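Hedura Home Help > Kitchen & Pantry > Storage

How do you keep a nine-section tea box from turning into a mess?

Posted by plumjar_annie
Dec 4, 2021

Hi all! I finally have a proper tea box after years of cardboard cartons falling out of the cupboard on my head. It's light wood, has TEA cut into the front, a glass lid on hinges, and nine little sections inside, three across and three deep. I love it. My problem is that I can't get the packets to behave.

I bought a 110-count variety pack from Asanum because it was cheaper per bag than the small boxes, and I figured I'd just tip everything in and be done. Well, no. Some of the packets are paper and some are the foil kind, and the paper ones have tags that stick up and get bent when I close the lid. If I stand them on edge they fit more, but then I can't pull one out without two more coming along for the ride. If I lay them flat I only get a few in each section and the rest go back in the cardboard carton, so what was the point?

Other thing: I can't tell half of them apart. The wrappers are nearly all white or silver-gray, and apart from a bit of yellow at the front left it's a guessing game before 7 in the morning. I drank something with licorice in it on Thursday and I'm still not over it.

So, two things I'd like to know. How full should each section be, and what order do you put the teas in? It lives on a small square table by itself so I can get at it from any side, if that matters. 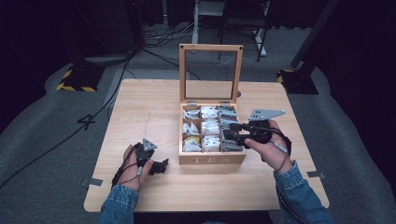
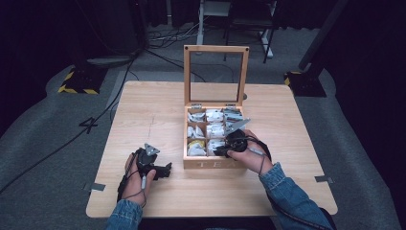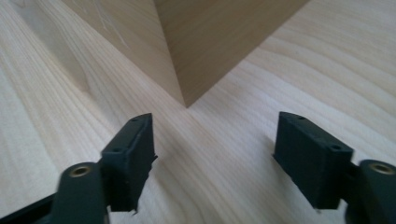 Filed under: Kitchen Storage / Tea & Coffee / Small Containers

Oh, and before somebody suggests it, I don't want to decant into jars. I had jars. The lids never matched and I gave them all to the thrift store.

3 replies

gebretsadik_teaperson

Nice box! You've got it too full, I think. I can see tags poking up at angles all over the place, and that's what happens when there's no slack left in a section. Take two or three packets out of each one and the rest will relax a bit. I know that sounds too simple but try it before you do anything fancy.

My method, which I've been using on a nearly identical box for years (mine came from Plornley, the glass got a chip in it the first winter and it's still going):

Empty the whole thing out. Tip it upside down over the sink and knock the bottom, you'll be amazed how much tea dust lives in the corners. Wipe with a barely damp cloth and leave the lid up until it's completely dry. Don't soak it. Bare wood and standing water don't get along, and the partitions can swell so they won't slide back in, if yours are the sliding kind.

Then sort on the table by type before anything goes back. I make piles. Put the paper-wrapped ones on edge with the tags all facing the same way, tag end toward you, folded down over the packet. Foil ones I stand up too but with the crimped edge on top so there's something to grab. Leave a gap about the width of your finger in each section. That gap is what stops the two-extra-bags thing, you slide the others back into it and pull the one you want.

For order, I go by caffeine. Back row is the black teas, middle row green and white, front row all herbal. Guests figure it out in a second, and if I'm half asleep I reach for the back and I'm safe. You could flip it if you drink mostly herbal, I only put black at the back from habit and now my hand knows where to go.

The leftovers go in a zip bag with the air squeezed out, in a dark cupboard. I refill on Sundays. It takes me maybe the length of one song.

Also keep the mint in foil if you can get it that way! Paper-wrapped peppermint will make the entire box taste like toothpaste. Same for anything with strong spice in it. If yours is paper, give it a corner section and hope for the best, or put it in its own tin like I ended up doing.

mossy43

just cut the names off the cardboard boxes and stand one at the front of each section like a file divider. done

birdie_on_the_hill

Agree with the first reply about taking some out, but I'd argue with the caffeine rows. I tried that and my husband put everything back wrong within a week. What worked at our house was putting whatever we drink most in the front row and letting the back be the odds and ends. You wear out the front, you notice it's low, you refill it. The weird fruit ones at the back can sit there until company comes.

On telling them apart: small round stickers, the kind for yard sales. One color for each kind, stuck on the top edge of the wooden partition where you can see it with the lid down. They peel off clean if you swap teas every so often. I wouldn't leave them on for years though, I had one leave a pale dot on a cutting board once.

And check that your table isn't in direct sun. The glass lid is pretty but it does let the light in, and tea fades in flavor faster than you'd think. I'd move mine away from a window before I'd drape a towel over it, but I've done the towel too in December when the sun comes in low across our kitchen.

plumjar_annie

Thank you!! I took a bunch out and did the finger gap and it already closes so much better. Going to look for stickers this weekend. The licorice ones are going to my sister.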